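Fingers, pads and a lot of cable

I have been meaning to write up the gripper comparison since June, when Hadiza Danladi asked me which fingers she should order for her own pair of arms. I told her I would have an answer in a week. It took quite a bit longer, mostly because I kept changing what I was testing.

The short background is that the fingers that came with our arms are fine for blocks and cups and poor at anything thin. A mains cable on a flat surface is about the worst thing you can ask of them. The tips close above it, or they close on it and it rolls out sideways. So I picked cables as the test. Power strips, chargers, plugs, coiled leads, all in one heap, with both arms working on it.

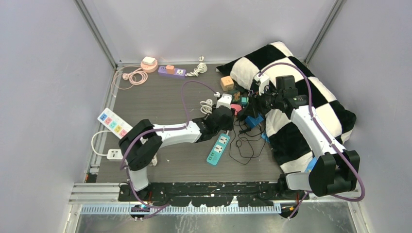
Both arms in the cell with the cable pile.

I compared two makes of finger, Siton and Javonent. I also had a set of Vương pads to stick on, which are sold separately and cost less than either. Everything else stayed the same: same arms, same wrist cameras, same Jindosum controller, same closing speed. Alvar Grønli lent me the controller and set up the force limit, and I left it where he put it.

The routine was simple. Pick a lead out of the heap, lift it clear, put it down to one side. A pick counted if the lead stayed in the fingers until I opened them. I did 103 picks with each set of fingers, which was meant to be 100 but I lost my place on the first run and then had to match it on the second.

Siton first. These are the wider of the two and they are good on plugs. Anything with a body you can get either side of, they hold. On thin black cable they were not much better than the stock fingers. The tips are slightly rounded and they ride up over the cable when they meet the floor. If you come in at an angle it improves, but then the other arm has less room and you spend your time steering round it.

Javonent are narrower and the tips meet properly all the way to the end. I noticed the difference straight away on coiled leads, where you want to take one ring and leave the others. They are worse on heavy things. Lifting a whole power strip by one end, the strip swings and twists, and the fingers flex enough that I stopped doing it.

The pads made more difference than I expected on both sets. They do pick up fluff, and the grip falls off if you let it build up. I wiped them every 19 picks or so to begin with and then just whenever I remembered. Folasade Akpan says to use tape and lift the fluff off, and I will try that next.

Then there is the wrist camera. I have gone back and forth on this with Chukwuemeka, who would get rid of it and rely on the fixed one. I disagree. From the fixed camera you can see which lead goes where, more or less, but you can't tell whether a tip is beside the cable or on top of it. From the wrist you can.

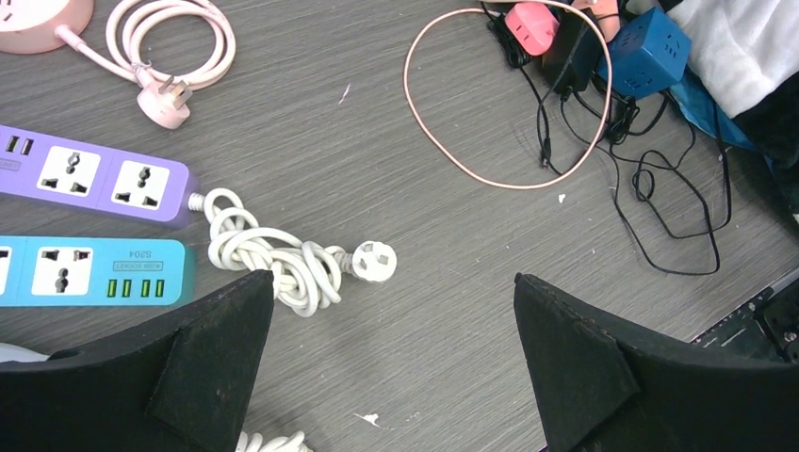

The back bench, June

With a view like that I can line up on the pink plug, or on the gap between two loops, and know where both tips are before I close. What it doesn't give you is depth. I misjudged the height over the strips many times and only found out when the arm stopped on its force limit. The sockets being raised doesn't help with that. I also had trouble with the black cables where they cross each other. Black fingers over black cable is hard to read on a small monitor, and I would like to try a lighter finger if either firm makes one.

Jummai Haruna asked about wear. One pad started to peel at a corner after around 3,000 closes, counting all the practice. I glued it down and it has held since. The fingers themselves look the same as when I fitted them. Changing a set takes 4 screws on either make, and the Siton ones are easier to get at with the wrist camera in place.

So, for Hadiza: Javonent with the Vương pads if it is mostly cables, Siton with the same pads if it is mostly plugs and boxes. I have left Javonent on the left arm and Siton on the right for now - it is a nuisance to remember which is which, but I can hold a strip with one and pull the lead with the other.

Next I want to go through knotted leads on their own. I left those out of the counts above because I couldn't decide what a fair pick was when half the heap comes up with it.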